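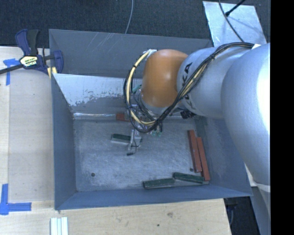
Sheet metal is metal formed into thin, flat pieces, usually by rolling. It is one of the basic forms in which metal is sold and worked, and it can be cut, bent and stretched into many shapes. Car bodies, roofs, ducts, cabinets, bins and cooking pans are commonly made from it. Very thin sheet is called foil or leaf, and pieces thicker than about a quarter of an inch are usually called plate.

Materials

Steel is the most widely used sheet metal. Plain steel rusts when left bare and is normally painted, oiled or coated with zinc. Zinc-coated sheet is known as galvanized steel. Stainless steel contains chromium and resists rust without a coating. Aluminum is lighter than steel and easier to bend, but it dents more easily. Copper and brass are used for roofing, gutters and decorative work. Copper roofs exposed to the weather turn brown and later green.

Thickness

In the United States the thickness of sheet metal is often given as a gauge number. A higher number means a thinner sheet. The same number does not stand for the same thickness in every metal, so 16 gauge steel and 16 gauge aluminum differ. Most other countries give the thickness in millimeters.

Forming

Straight bends are made on a press brake, which pushes the sheet into a die. The metal springs back slightly when the pressure is released, and the operator bends it a little past the desired angle. Curved parts such as pipes are made by passing the sheet between rollers. Deep shapes such as sinks are drawn, meaning that a punch forces the sheet into a hollow die. Edges are often folded over on themselves to form a hem, which stiffens the piece and covers the sharp edge.

Joining

Pieces may be welded, riveted, screwed, soldered or glued. Ductwork and metal roofing are often joined by folded seams, which need no heat. Thin sheet is hard to weld because it warps and burns through easily. Spot welding, in which current is passed through a small area, is common in car bodies.

Surface wear

Bare and painted sheet both show scratches from handling. On galvanized steel a light scratch causes little harm, as the zinc around it continues to protect the steel. On painted steel a scratch that reaches the metal can let rust spread under the paint.

See also: Metalworking, Rolling mill, Tinplate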